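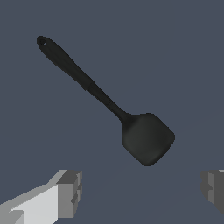
Give the bench coach a contract too

By Leszek Sobczak
May
3 min read

Indach have given their manager another two years. Norbert Kerekes signed on the pitch before the last home game, the club put out a short statement, and most of the 2709 people in the ground clapped. I clapped as well. He took over a side that was losing every other week and finished fifth with it.

My complaint is with what was left out. Gudrun Kasten, his assistant, is still working month to month. So is Damir Obradović, who coaches the goalkeepers and half the youth teams. Neither was mentioned in the statement.

Clubs at this level treat the manager's deal as the whole job. Once it's signed, the board moves on to kit and season tickets. But the players spend far more hours with the assistants than with the man in charge. Kerekes picks the team and handles the press. Kasten runs the training sessions, and the back four that stopped leaking goals in the spring is her work. Ask any of the defenders.

We have seen how this ends. Vogler kept their manager three seasons ago and let the assistant's terms run down through the summer. Namach offered her a proper contract and she took it. Vogler went down the next year with the same manager and nearly the same squad.
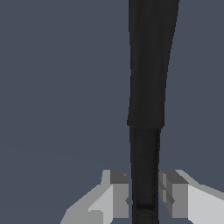
The usual answer is money, and I don't dismiss it. Indach are not rich. Still, the club spent part of the winter chasing a forward from Derkach who played 300 minutes and scored 2 goals. His wages would have covered a good share of a year's deal for Kasten. I would have taken that trade then, and I would take it now.

Ida Kettler, who chairs the board, told supporters that staff terms would be looked at "once the squad is settled." The squad is never settled. There is always another trial player or a loan to sort out, and by August the good coaches have had their phone calls from elsewhere.

So sign her before preseason, and him as well - same length as the manager, same announcement, same handshake on the pitch. If Kerekes leaves early, the club would at least have people in the building who know the players.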